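4.2 Boarding times and dwell at kerbside stops

Dwell times were recorded on the Fontana corridor by Reddy and Kong, using door sensor logs supplied by the operator, Prania. The sample covers 1302 stop events at seven stops, all in the morning peak. Events in which the driver changed over or a wheelchair ramp was used were removed before analysis. Doors were treated as open from the first sensor release to the final lock signal. 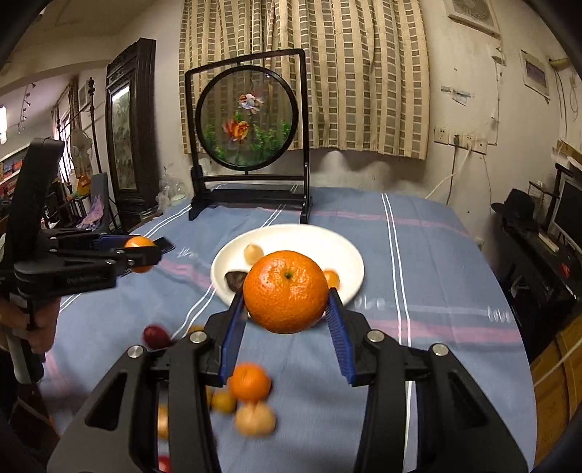
Why was dwell time measured from the doors and not from the wheels? Wheel-stop records include time spent waiting to rejoin traffic, and on this corridor that wait depends on the signals downstream of the stop.

Boarding through all doors shortened dwell at the four busiest stops. At the other three the change was within the error of the sensors. Fare payment before boarding had a larger effect, but it was available only at stops with a ticket machine - these are also the stops with raised platforms, and the two effects could not be separated with the present data. Fang and Vasconcelos report the same difficulty for the Sindero line, where platforms and machines were installed together.

Figure 6. Table-top set-up.

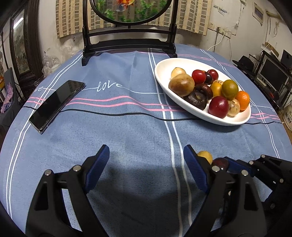 A further limit concerns bus spacing. When two vehicles arrived less than 100 seconds apart, the second carried few boarding passengers and its dwell was short whatever the method of payment. Such pairs were kept in the sample and marked with a dummy variable. Removing them raised the mean dwell slightly and left the order of the stops unchanged. The model in Section 4.3 therefore uses the full set.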